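Hirkeck shared workshop, bench notebook
Kitchen simulation for the home arm: eggplant out of the sink

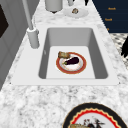 Sink layout in the simulator, start position with eggplant, plate and bread.

2020-07-08

Today I worked only on the computer side. The real arm stays on its board with the shoulder joint open, because the new bearing did not come yet. I want to write down the state of the simulated kitchen before I change it again, as last time I changed three things in one evening and afterwards I could not say which one helped.

The task is the same as in May: the arm must take the eggplant out of the sink and put it on the counter. In May the sink was a plain gray box that I made in ten minutes, and the eggplant lay flat on the bottom of it. Now I use the kitchen from the Clivero scene pack, with the marble counter and the sink with sloped inner walls. The eggplant lies on the plate with the red rim, and the plate is on the floor of the basin. A piece of bread overlaps the rim of the plate on the far left side.

This is more difficult than I expected. I note the reasons in the order I met them.

First, the walls. In my box the walls were straight and the fingers could go down beside them without trouble. The slope takes away space at the bottom. When the planner asks for a grasp from the left, the outer finger touches the wall before the inner finger is at the height of the eggplant. The planner does not know this, for it checks only the wrist and the forearm against the sink. I added the two fingers to the collision list. Planning is slower now, but I can live with it.

Second, the plate. I gave it the mass from my own kitchen scale, 461 grams, measured with a dinner plate from home that is similar in size. Before this the plate had the default mass of the pack, and it slid away as soon as a finger came near to it. With the correct mass it stays in place for a soft touch. For a hard touch it still turns a little, and the eggplant turns with it, and then the grasp angle is wrong. I do not know yet if the friction between plate and basin is realistic. I put a value I found good with my eyes, which is not a method, I know.

Third, the bread. The detector gives me two boxes, one for the eggplant and one for the bread, and that part is fine. But the depth crop for the eggplant is a rectangle with a margin, and the upper left corner of the margin takes a part of the bread. Then the fitted axis of the eggplant is pulled to that side. I solved it by making the margin smaller and by removing the points by color. The eggplant is so dark that the color test is easy. With another vegetable I would have a problem.

Fourth, the color of the eggplant itself. It is nearly black and it is glossy, and this is the other side of the same medal. My edge filter wants contrast inside the object and it finds nothing, only the outline. The green stem is the only part it holds on to. So I now use the stem for knowing which end is which: stem end to the lower left, thick end to the upper right in the starting view. The grasp point is moved from the middle toward the thick end, as the weight is there.

Settings as I leave them this evening:

Simulation step: unchanged from last week
Finger collision check: on, both fingers
Plate mass: 461 g
Crop margin: half of the old one
Approach direction: from above, closing across the short side of the eggplant
Random seed for the start position: 2884
Drumari driver: simulation mode, speed limit on

The seed is important. With 2884 the objects are exactly as in the picture at the top, and everybody who uses the shared computer can get the same start. Please do not save over this file. If you want to try other positions, copy it first and give it another name.

Results. I did 3 runs with this start after all the changes. In two of them the arm lifted the eggplant over the rim of the sink and put it on the counter. In one it lost the eggplant at the height of the rim. I looked at the log and the fingers closed too near to the stem, so the thick end pulled down and it rotated out of the grip. This was the run where I forgot to move the grasp point again after I restarted the program. It reads the old value from the settings file at the start. I must repair this, it is a stupid trap and I already fell in it in spring.

Three runs are too few to say something serious. I will let it do a longer series overnight when the computer is free.

About the faucet. It stands on the left of the sink and the pipe goes up high. The arm comes in from the right in my setup, so usually the two do not meet. But after the lift the planner likes to swing the elbow to the left, and one time it passed through the pipe as if the pipe was air. The faucet base has a collision shape in the scene pack, the pipe has none. I put a simple cylinder over it. It is a bit thicker than the pipe, so the arm keeps a distance of about 2 cm. For the real kitchen I want more.

The place for putting down is also not solved. The near part of the counter looks free if one sees only the sink, but the large plate with the black rim takes the lower right corner, and there is bread on this one too. For now I put the eggplant in front of the sink, left of that plate. The target is written by hand in the file. Later it should be chosen from the free surface, but the marble has so many gray flecks between the sink and the plate that my surface detector calls some of them small objects. I tried to blur the image before. It helps with the flecks and it damages the outline of the bread. Maybe I should use the depth only, where the marble is simply flat. I write this here as the first thing to test next time.

The items behind the sink I leave alone. There is a canister and a small white dish with something brown on it, and they are out of reach for the arm with the short forearm anyway. If we build the long forearm, they must go in the collision list too.

For the real arm, things to carry over:

The rubber on the fingers is too smooth. In the simulation I have put the friction value from the Awwad pads, and we still have the old hard ones mounted. It is not fair to compare before we change them. The pads are in the drawer under the drill press, in the bag with the blue tape.

The wrist camera cable is too short for the pose over the sink. It is enough for the table tests. For the sink pose the wrist turns further and the cable becomes tight. I need an extension or another path along the forearm, preferably on the inside, where it does not catch on the clamp.

The power supply makes a noise when all joints hold position. I measured the voltage and it was normal. I write it only so that the next person does not think they have broken it.

Who is using the bench on the weekend: please leave the arm board where it is. The base is marked with pencil on the table, and if it moves, I have to do the calibration again, which costs me an evening.

Still open:
- settings file must be read again before each run
- depth only for the counter surface
- friction of plate against basin, compare with a real plate in the workshop sink
- cable extension
- bearing for the shoulder, ask again at the shop

Comments

benchleft
Did you try to take the plate out first, with the eggplant on it? With the bread half on the rim it would be a mess but I am curious.

filament_end
I had the same problem with the settings file on the small gantry. I moved the reading into the reset function and it was fine after. Can show you the two lines.

notebook author
To the first: no, the fingers open too little for the plate rim and the slope is in the way. To the second: yes please, put them in the shared folder.

benchleft
The blue tape bag is not in the drawer, it is on the shelf with the glue. I put it back now.

Search this notebook
Enter keyword Go

Recent entries
Shoulder joint, second time open
Gray box sink, first grasps
How I mounted the Drumari driver board
Importing the Clivero scene pack
Finger pads, hard against soft
Pencil marks and calibration of the base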